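How to Set Up a Drop Spot by the Door (and Keep It Going)

I have lost my keys in the freezer. I have lost them in a boot, in a bag of birdseed, and once for most of a November in the lining of a coat I'd already given to my sister. So when friends ask me how I came to be the person with the tidy entryway, I have to laugh a little, since it took me years to get here and I made just about every mistake there is (some of them twice!).

What I want to share is how to make a drop spot, meaning one small surface near the door where the things in your hands and pockets go when you come in. It takes an afternoon to set up and then a few weeks to get used to. You may already own everything you need.

Step 1. Watch yourself for a few days

Before you move any furniture, just notice where things land. Don't try to be good about it. Come in the way you always do, tired or hungry or with a bag of groceries on each arm, and then a little later walk back and see where you left your keys, your glasses, the mail, and whatever you had in your pockets.

I kept a scrap of paper on the fridge for 14 days and wrote it all down, and I was sure the answer would be the hall table. The hall table had been bought for exactly that purpose. But almost everything was on the end of the kitchen counter, a good ten steps farther in, right beside the place where I set down the groceries. My husband's things were on the arm of the couch.

Write down the time of day too if you can stand to. Our mornings were fine. It was the six o'clock arrival, with everyone coming in at once and the dog wanting supper, when things went missing.

Step 2. Choose the surface

Now pick a place as near as you can to where your things already land. It's a lot easier to bring the spot to the habit than to drag the habit down the hall. If that place is the kitchen counter, fine, use the kitchen counter, and just give it an edge so it doesn't spread.

You want a top that sits between your hip and your elbow. Lower than that and you end up tossing things, and higher than that the kids can't reach. Measure the depth as well. Ours is 14 inches deep and 21 inches wide, and I wouldn't go much bigger, for the plain reason that a big surface fills up with things that don't belong there. Amancay Painemal, my neighbor from two doors down, uses the top of an old sewing machine cabinet, and it's just right.

Wipe it down well and cover it with something light in color. A pale background makes a dark key or a black glove easy to spot from across the room. I've used shelf liner, a placemat, and a square of leftover white tile, and I liked the tile best because it didn't slide. 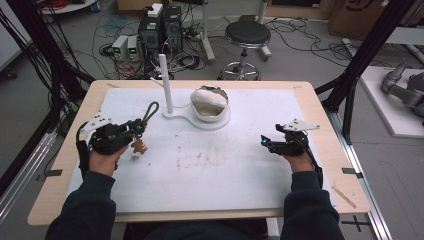

Step 3. Give the small things a place each

By small things I mean keys, loose change, earbuds, lip balm, and that one library card. These are what cause most of the searching, so do them first.

Keys should hang if there's any way to hang them. A bowl is pretty, and I had a bowl for years, but keys sink to the bottom under the receipts and then you're digging. Hang them at eye level for the shortest person who drives. If you rent and can't put a screw in the wall, a little upright stand with a heavy base will do nicely, or a cup hook screwed into the underside of a shelf you own.

If your key ring is slippery or thin, add a loop of cord to it. Cut 14 inches of soft cord, fold it in half, push the folded end through the ring, bring the two tails through the fold and pull it snug. Knot the tails together. You'll have a good wide loop that goes over any hook on the first try, even in mittens.

Coins and lip balm and such can go in a mug. Just one mug, please, and a plain one, and when it's full, it's time to empty it. I do mine when I change the sheets.

Step 4. Deal with the paper

Oh, the paper. This was the hardest part for us, and I'd be fibbing if I said we had it perfect.

Stand an upright file or a napkin holder at the back of your spot. Anything upright will work, as long as you can't make a flat stack in it. Flat stacks are where permission slips go to disappear. Open the mail standing up, right there, with the recycling bin by your foot. What needs an answer goes in the holder, and what doesn't goes in the bin before you've even taken off your shoes.

I put a pencil on a string next to ours. It looks a bit like a bank from my childhood, and it gets used every single day.

Step 5. Make room for what leaves again

A drop spot works in both directions. Library books, a casserole dish that belongs to someone else, the sweater you're returning: they all need to be where you'll trip over them on the way out (well, not really trip). A basket on the floor underneath is plenty. Please don't let these things up onto the surface itself. Once a casserole dish is up there, the mail leans on it, and then a scarf goes over the mail, and you're back where you started.
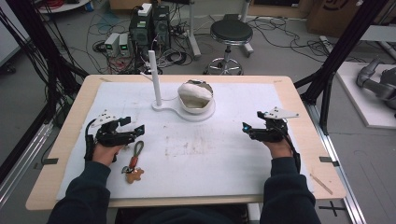
Step 6. Set a reset time

Pick one moment in the day for putting the spot to rights. Ours is after supper, while the kettle heats. I set a timer for 90 seconds when the kids were small and we made a race of it, and I still do it that way now that it's only the two of us, though there's less shrieking.

Take off anything that doesn't live there. Hang what should be hanging. Look in the basket and think about tomorrow morning for just a moment. Then leave it alone.

If you miss a night, don't try to make up for it with a grand cleanup the next day. Just do the regular reset. It takes a bit longer and that's all.

Step 7. Give it time, then change what isn't working

My old boss, Ferdinand Haslinger, had a rule that you couldn't complain about a new filing system until you'd used it for 21 working days, and I borrowed that one for home. For that long, leave the setup be, even if it bugs you. After that, look at what's still landing in the wrong place and ask whether the right place is too far, too high, or too fussy. Lids are usually the trouble at my house. Anything with a lid gets things piled on top of it.

We moved our hook twice and got rid of a very nice divided tray that I'd been so pleased with when I bought it. My husband's glasses still end up on the couch, so there's now a little dish on the side table there, and I've made my peace with it.

Comments

prairie_dot
The cord loop has saved my sanity. I have arthritis in both hands and getting a key ring on a hook was a real chore. I made mine a little longer than you said and it works great.

Marlene in the valley
We have five people and one tiny landing at the top of the stairs. Any ideas? There's no wall space at all, just a railing.
 Reply from the author: Marlene, how about a hanging shoe organizer over the railing, one column for each person? Tie it at the bottom too so it doesn't swing.

tugboat56
Found my keys in the birdseed once too. Glad I'm not the only one.

Gwen R.
What did you use under the tile so it doesn't scratch the wood?
 Reply from the author: Little felt dots, one in each corner! The kind for chair legs.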